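Toy Library Sorting Group, minutes of the March meeting

Posted by the person who got handed the pen, again.

We started at 7:05, five minutes late, because the kettle in the Hallura Room takes forever and I wasn't going to start without tea. There were 5 of us in the end, plus apologies from 2 who had colds. Minutes from last time were accepted once I fixed the spelling of Plumetti (one M, two Ts, I know, I know).

Sorting. We got through 63 toys since the last meeting, our best month so far! The big bin from the Custadari sale is finished. Most of it was good stuff, though there was a whole bag of puzzle pieces with no puzzles, and after some back and forth we agreed to let those go. I'm keeping the corner pieces for a craft thing. That's minuted now so you can't throw them out on me.

The gray box. Long discussion, longer than it needed to be. We all like having two sections, and we all agree the divider looks tired, with the paint flaking off the lower part. One side wanted to sand it and repaint it white, the other side (me, mostly) said it'll get scratched up again by summer. The orange clamps are staying on the ends of the divider until somebody comes up with a proper fix. We voted 3 to 2 to leave the paint alone and look again after the spring open house.

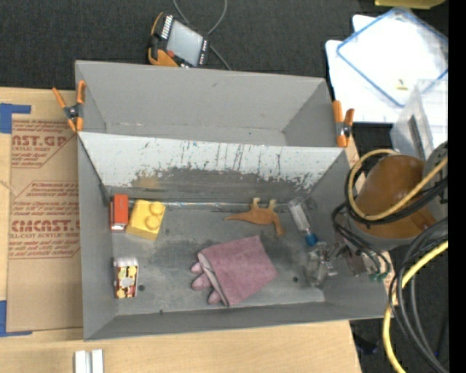 Then we moved on to what belongs in there at all. The feeling was that the front section should only hold odds and ends waiting for a home: single vehicles, stray building blocks, the dinosaur, that sort of thing. Anything made of cloth should go to the wash basket first, please, even if it looks clean to you. The back section stays free for returns on open days, and I promised to make a label for it (I also promised this last time).

Money. The Ó Briain shop is giving us 5 storage tubs at the old price if we pick them up before the end of the month. Yes from everyone, and I'll drive.

Any other business. The shelf by the window still wobbles. Could whoever borrowed the good screwdriver please bring it back? Also, we're out of ginger cookies.

We wrapped up at 8:20. Next meeting is same room, same time, in April, and I'll put the kettle on early.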